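인쇄 | 이메일로 보내기

로봇 동아리 타다리(Tadari) 소개

타다리는 란다리 국제학교(Landari International School) 중고등부의 로봇 동아리입니다. 방과 후 활동으로 운영하며, 현재 부원은 31명입니다. 정규 교과인 '기술과 설계'와는 별도로 운영하므로 해당 과목을 듣지 않는 학생도 들어올 수 있습니다.

활동 장소는 과학관 1층의 브엉(Vương) 실습실입니다. 공작 기계가 있는 안쪽 방과 로봇 작업대가 있는 바깥쪽 방으로 나뉘어 있고, 안쪽 방은 안전 교육을 마친 학생만 들어갈 수 있습니다. 실습실은 수업 시간에 다른 반도 사용하므로 동아리 물품은 복도 쪽 잠금장에 따로 보관합니다.

동아리의 시작

타다리는 로봇 축구 대회에 나가려는 학생들이 점심시간에 모이던 소모임에서 출발했습니다. 처음에는 바퀴 달린 이동 로봇만 만들었고, 대회가 끝나면 부품을 다시 분해해 다음 해에 썼습니다. 기술과 교사 엘시 블랙번(Elsie Blackburn) 선생님이 지도를 맡으면서 학교 정식 동아리로 등록되었고, 그 뒤로 예산과 고정된 활동 시간이 생겼습니다.

이동 로봇 팀은 지금도 있습니다. 다만 최근에는 물건을 집고 옮기는 팔 로봇 쪽 지원자가 더 많아 팀을 둘로 나누었습니다. 신입 부원은 첫 학기에 두 팀을 모두 경험한 뒤 소속을 정합니다.

하는 일

이동 로봇 팀은 해마다 3월에 열리는 교내 대회를 준비합니다. 코스는 상급생이 설계하며, 대회 전날까지 공개하지 않습니다. 차체 설계, 배터리 관리, 센서 보정, 주행 프로그램을 부원끼리 나누어 맡고, 대회가 끝나면 각 조가 기록을 정리해 발표합니다. 발표에서는 순위를 다루지 않고 설계를 바꾼 과정과 고장 내역을 중심으로 이야기합니다.

팔 로봇 팀의 올해 과제 이름은 '에카치(Ekach)'입니다. 두 팔을 함께 움직여 천이나 쿠션처럼 모양이 쉽게 변하는 물건을 다루는 과제입니다. 작년까지는 나무 블록과 플라스틱 컵을 썼습니다. 블록은 한 번 위치를 맞춰 두면 같은 동작을 반복할 수 있지만, 천은 내려놓을 때마다 주름이 달라져 정해 둔 좌표로 움직이는 방식이 잘 통하지 않습니다. 한쪽 팔로 누르고 다른 팔로 당기는 순서, 집게가 천을 무는 깊이, 쿠션을 밀지 않고 접근하는 각도를 조별로 연구하고 있습니다.
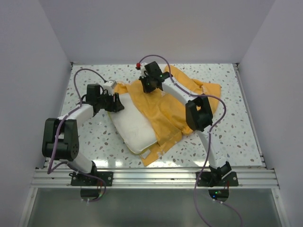 에카치 과제 작업대. 두 로봇 팔로 노란 천과 흰 쿠션을 다루는 연습.

에카치 과제는 조작, 기록, 분석의 세 역할을 돌아가며 맡습니다. 조작 담당은 팔을 움직이고, 기록 담당은 시작 전 물건의 위치와 시도 결과를 공책에 적습니다. 분석 담당은 기록을 모아 어느 단계에서 자주 실패하는지 찾습니다. 한 조가 작업대를 쓰는 시간은 최대 15분입니다. 시간이 되면 하던 동작을 멈추고 다음 조에 넘깁니다.

실패한 시도도 지우지 않고 남깁니다. 지난 학기에는 집게가 천을 두 겹으로 물어 버리는 문제가 가장 많이 적혔습니다. 학생들이 집게 끝에 붙일 고무 조각을 여러 모양으로 잘라 시험했고, 결과를 정리한 보고서는 실습실 책장에 있습니다. 부원이 아닌 학생도 읽을 수 있으나 대출은 되지 않습니다.

배선과 정비도 부원이 합니다. 케이블은 팔이 움직이는 범위만큼 여유를 두고 고정해야 하는데, 너무 짧으면 당겨지고 너무 길면 작업물에 걸립니다. 학기 초에 이 부분을 실습으로 다루고, 이후에는 활동을 시작할 때마다 조장이 점검표에 서명합니다. 나사 풀림, 커넥터 상태, 비상 정지 버튼이 점검 항목에 들어 있습니다.

지도 교사와 멘토

엘시 블랙번 선생님은 동아리 전체 운영과 안전 교육, 이동 로봇 팀을 담당합니다. 본교에 오기 전에는 농기계 회사에서 제어반 설계를 했습니다. 교내 대회의 심판도 맡고 있어 대회 기간에는 특정 조의 설계에 조언하지 않습니다.

팔 로봇 팀은 물리 교사 드웨인 아흐터베르흐(Dwayne Achterberg) 선생님이 지도합니다. 에카치 과제의 진행 방식과 기록 양식을 만들었고, 분석 담당 학생을 위해 통계 기초를 짧게 가르칩니다. 면담은 활동 시간 전후로 물리 준비실에서 할 수 있습니다.

졸업생이 멘토로 오는 날도 있습니다. 일정은 실습실 앞 게시판에 미리 붙입니다.

활동 시간

정기 활동은 매주 화요일 방과 후에 합니다. 대회 준비 기간에는 이동 로봇 팀이 목요일에도 모입니다. 시험 전 주에는 활동이 없습니다. 한 학기 활동은 모두 16회이며, 첫 두 회는 안전 교육과 공구 사용법에 씁니다. 이 두 회에 빠진 학생은 보충 교육을 받기 전까지 로봇 전원을 켤 수 없습니다.

결석할 때는 당일 점심시간까지 조장에게 알려 주십시오. 역할을 바꾸어야 하므로 사전 연락 없는 결석이 이어지면 다음 학기 등록이 제한될 수 있습니다.

가입 안내

7학년부터 11학년까지 지원할 수 있습니다. 이번 학기 신입 부원은 12명을 뽑습니다. 로봇이나 프로그래밍 경험은 보지 않습니다. 지원서에는 직접 고쳐 보았거나 분해해 본 물건 하나를 골라 무엇을 했는지 반 쪽 정도로 써 주십시오. 잘 고쳐졌는지는 선발과 관계가 없습니다.

지원서는 과학관 행정실에서 받을 수 있고, 작성 후 같은 곳에 제출합니다. 보호자 동의서를 함께 내야 합니다. 결과는 담임 교사를 통해 알립니다.

동아리 회비는 없습니다. 공구와 보안경은 학교에서 제공합니다. 활동일에는 앞이 막힌 신발을 신고, 긴 머리는 묶고, 늘어지는 끈이 달린 옷은 벗어 두어야 합니다. 개인 노트북을 가져와도 되지만 로봇 제어용 컴퓨터에 개인 저장 장치를 연결하는 것은 금지합니다.

참관과 물품 기증

학부모와 다른 학교 교사의 참관은 정기 활동일에 가능합니다. 일주일 전까지 과학관 행정실로 신청해 주십시오. 로봇이 움직이는 동안에는 바닥의 노란 선 밖에서 보셔야 하며, 학생 얼굴이 나오는 촬영은 허용하지 않습니다.

쓰지 않는 천, 작은 쿠션, 수건은 에카치 과제의 연습 재료로 받습니다. 세탁한 것이면 색과 크기는 상관없습니다. 단추나 금속 장식이 달린 것은 집게가 상할 수 있어 받지 않습니다. 배터리와 모터는 상태를 확인해야 하므로 가져오시기 전에 블랙번 선생님에게 먼저 문의해 주십시오.

최종 수정일: 19. 8. 13.

문의: 란다리 국제학교 과학관 행정실 | © 란다리 국제학교 로봇 동아리 타다리 | 맨 위로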